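Erville

Erville is a small market town on the east bank of the Gilmartin River, close to the point where it is joined by the Canov, a shallow stream that drains the hills to the north. The town grew up beside a ford and was later known for its grain fair, held each August on the common below the church.

History

The first bridge was built of timber and washed out in a spring flood. Its stone replacement has two arches and still carries the road to Rirkow. A tannery and a flour mill stood on the Canov for many years - the mill race can be followed on foot, although the wheel is gone. The railroad passed to the south, and trade at the fair declined once farmers began shipping grain from Rirkow.

Economy

Farming remains the main source of income. Barley and sugar beets are grown on the flat land by the river, and sheep are kept on higher ground.
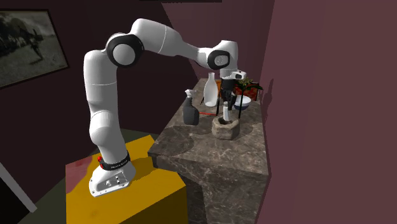 Many residents travel to Rirkow for work. The main street has a bakery, a hardware store and a feed merchant, and a produce market is held in the square from spring to late fall.

Transportation

Two bus routes serve the town, one to Rirkow and the other along the valley. The old bridge is limited to a single lane, and heavy trucks use the bypass.

See also
Gilmartin River
Rirkow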